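Planner notes, Wednesday edition

Quick one from the software side this time, sorry it's late and sorry it's long. Most of January went into the laundry task and most of the laundry task went into code that has no business being as old as it is.

First – the release. Tustuvell 4 is merged. If you're still on the old branch, please move over before you file anything, I'm not backporting. The config format changed, the converter script is in the tools folder, run it once and check the diff by eye. It drops comments. Known, annoying, not fixed.

What's in it. The big piece is Fidelina Carhuamaca's rewrite of the two-arm planner. Before, each arm got its own plan and a checker ran afterwards to see if they'd hit each other. Fine for boxes. Bad for cloth, where both hands are holding the same thing and what you care about is how far apart the hands are at every step. Now there's one plan for both arms with a distance limit between the palms, and you set the limit per item. Too short and the towel sags into the basket, too long and you're pulling on it. Towel settings are in the shared file, don't edit those, copy them.

Planning is slower with the limit on. The median on our test set went to 615 milliseconds, which Fidelina thinks she can bring down by caching the arm poses we use all day anyway. I'd take it as is. Waiting half a second beats replanning over and over because the hands drifted. 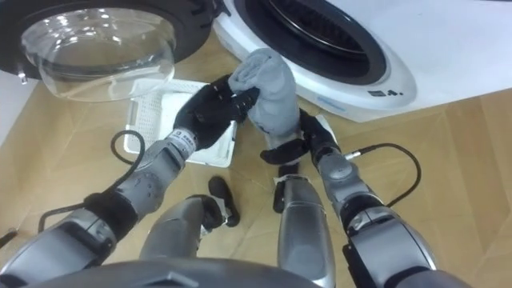
Second thing is perception, and this is where I need people. Edith Ñahui has been going through the failure logs for the cloth segmenter and the pattern is pretty clear by now. Grey on grey. A grey towel close to silver forearm links and the mask bleeds right up the wrist, then the grasp scorer happily suggests pinching our own arm. We've had a self-filter in there since forever but it used the commanded joint angles, not the measured ones, so any lag and the filter sits a little off from the real arm. Edith switched it to measured angles and padded the hand shape. Much better. Cables are still not in the model, so they still come up as cloth edges sometimes, or as a strap. Low confidence, but it does happen.

Clear plastic and glass, same old story. Depth on a see-through door is garbage, you get the floor behind it or nothing at all. The planner then thinks that space is free. For now doors go in as fixed keep-out shapes, placed by hand from the site map, with an open and a closed version. Yes by hand. If the door's half way, you get the open shape, which is bigger than it needs to be and rules out some perfectly good reaches. Edith wants to fit the shape from the rim since the rim shows up ok. There's a draft on her branch, comments welcome, kind ones first please.

Labeling: 44 clips left in the queue for the cloth edges. If you can do four before lunch that would be a huge help. Use the new tool, not Brilum, the Brilum export flips left and right hand and we only cauhgt it after retraining once. So that was a weekend.

Control side, short. The handover state (one hand pinching up top, the other coming in from underneath to support) now has its own gains. Softer on the support hand. Before this both hands used the same stiffness and they'd argue with each other any time the pose estimate jumped. You'll see a new field called support_soft in the logs. If it reads zero you're on an old config, see above, run the converter.

Also the replay viewer can finally scrub backwards!! Only took us forever. Hold shift. It eats memory on long runs so trim first.

Stuff that's broken:
Replay viewer crashes if the clip has no depth stream. Just open it in the old one.
The basket detector loses the basket when cloth hangs over the rim. Workaround is to freeze the basket pose once you've got it, there's a flag, off by default.
Illen nightly tests time out on the planner suite. Not your fault, the limit hasn't been raised for the slower planning yet. Rerun or ignore.

Things I'd like an opinion on: should the planner know about the floor as a place to drop things? At the moment a dropped item is just gone as far as the task goes, the state machine has no step for it. Fidelina says add a pickup step, Edith says detect it first and worry later. I go back and forth. Thread is open in the Bedoya channel, say something there, not in my inbox.

Next one will have the fold work in it, if the fold work is in any state to be writen about.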